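踝关节扭伤停训八周后，恢复冲刺训练的负荷怎么安排？
版块：足球 / 体能与康复
标签：边后卫，踝外侧韧带，回归训练

楼主：Linutstead左后卫

业余联赛，踢左后卫，体重87公斤。右踝外侧韧带二级扭伤，停了8周有球训练，期间只骑车和做上肢。队医上周允许慢跑，没有给冲刺的时间表。目前单腿提踵右侧做到左侧的八成左右，下蹲时右踝背屈略紧，无明显疼痛。

球队周中练一次，周六比赛，主场在Clomthorpe，人工草。想问三点：恢复冲刺前应达到什么标准；第一周的总距离怎么定；护踝要不要一直戴。

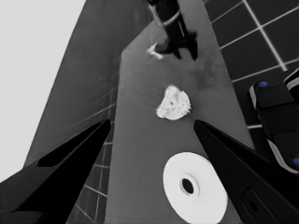
Régis Chevalier
先测再跑。标准用左右对比：单腿提踵次数、膝触墙背屈距离、单腿三连跳距离，右侧都达到左侧的九成以上再进冲刺。你提踵只有八成，差的是小腿力量。每周三次负重提踵，直膝和屈膝各做，慢下慢起，先练两周再复测。

第一周高速跑总量控制在500米以内，全部直线，速度不超过自己最快的七成，组间走回起点。次日早晨下床第一步若比前一天更僵或更肿，下一次减半；没有变化，再加一到两成。变向放到第二周末，先做45度以内的大弧线，再做急停。

有一点你没写：停训前每周跑多少。如果原来训练量就低，500米也偏多，从300米起。

护踝：有球和对抗时戴，力量训练和平衡训练时不戴。系带式的支撑比套筒式稳定。我用的是Royer的系带款，鞋要放大半码，否则外踝处磨。

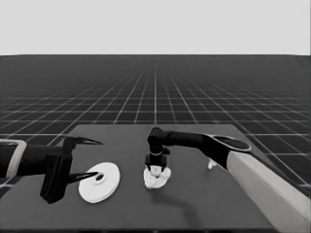

另外，人工草抓地强，鞋钉别用长的。回归阶段穿短碎钉，第三周以后再换。

Vusumuzi Kruger
不用这么麻烦，不疼就能跑。我前年崴得比你重，44天就上场了，踢满全场，第二天冰敷一下。护踝戴不戴都一样，缠胶布就行。

Régis Chevalier 回复 Vusumuzi Kruger
个例，不能当标准。不疼只说明静息和慢速下没有症状，急停变向时的控制要单独测。胶布出汗后会松，下半场支撑明显下降，中场要重新缠。

Linutstead左后卫 追加
停训前每周两练一赛，高速跑没有统计过，手上只有一块Varno手表，能看总里程和最高速度。膝触墙刚量了，左11厘米，右9厘米。三连跳还没敢做。

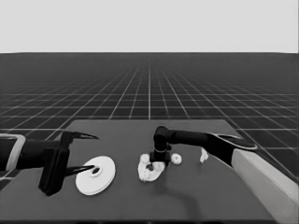 补充：背屈差两厘米怎么处理

Régis Chevalier
按九成算还不够，右侧要到10厘米。每天做负重背屈松动，弹力带套在距骨前方向后拉，膝盖沿第二脚趾方向前顶，脚跟不离地，每组十五次，做三组。关节前方有夹挤感就停，先让队医看。三连跳等双脚落地和单腿原地落地都稳了再测。

手表的最高速度可以用来控制上限，距离按球场标线量：大禁区线到中线算一段，跑几段自己记。

Linutstead左后卫
收到。先补提踵和背屈，两周后复测，这段时间只慢跑，周六不报名。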